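Notebook, Skalham bench, June
Handheld pair no. 2 and the Tremgate cell

9:20
Left jaw is closing late again. The logged width lags the tag pose enough that every grasp looks like the bottle got picked up by willpower. Same complaint as last month, when I wrote "fixed" in this book and underlined it. I have gone back and crossed out the underline.

Checked the boring things first. Battery fine. Clock sync between the two handhelds fine, 4 ms apart. Cube screws on the left had backed out a quarter turn, both of them. Cube rocks if you push it with a thumb. Put a dab of the blue threadlocker on and snugged them with the short key, the long one being wherever the long one goes.

A loose cube explains noisy pose. It does not explain late width. Carried on.

10:05
Pulled the jaw cover. The return spring had crept off its post and was rubbing the slider. There is a nice bright groove in the slider now, shallow enough that I can't catch a nail in it, so it stays. Reseated the spring, bent the end of the hook in a little with needle-nose pliers. Slider goes home by itself again when you let go of the trigger.

Ran the open-close test, 200 cycles by hand, which is a good way to find out what you think of your own forearm. Worst lag in the first 72 was under one sample. After that I had stopped squeezing evenly, so the rest of the numbers are about me.

11:30
Recalibrated the cubes. The Flestelum script still wants the old tag size in the config and will happily accept a wrong one without a murmur. It was wrong. Somebody copied the file over from the Caron arm (me, going by the handwriting in the comments). Corrected it, reran, residuals down to where they should be. Both cubes want their side faces wiped before calibration. Thumbprints on the black squares cost more accuracy than the screws did.

Then on to bottle grasps with the head view running, backpack on, standing clear of the table.

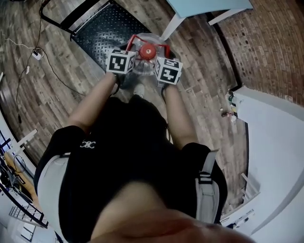 Skalham's night shift wrote back on the thread that the width lag has nothing to do with springs and that we should be looking at the trigger encoder, as they have been saying since the spring — the season, they added. They swapped theirs and have had no late closes. They would also like their encoder tool back.

Fair point, grudgingly entered. The encoder on ours is original. If the lag returns with the spring seated, it gets swapped and I will buy them a coffee. The tool is in the second drawer, under the shims, and has been the whole time.

2:15
Moved to the Tremgate cell to see if the calibration carries over. Replayed 45 of the morning's grasps on the arm at half speed. Two misses, both on the left side, both high by the same amount, so that is an offset and can be dealt with. Shimmed the left finger pad by one thickness of tape and replayed the two. Both caught. Tape is not a repair, and I have written TAPE on the tape.

Wrist cable on the arm is still touching the elbow cover at full reach. Moved the second clip back one hole. It clears, with room for a pencil.

4:40
Left to do:
Proper shim for the left pad, cut from the thin sheet
Order return springs, part 477, take four
Rename the config so the arm and the handhelds can't share one
Recheck cube screws tomorrow before the first run
Return encoder tool

Pair no. 2 goes back on the shelf with a green tag. In pencil.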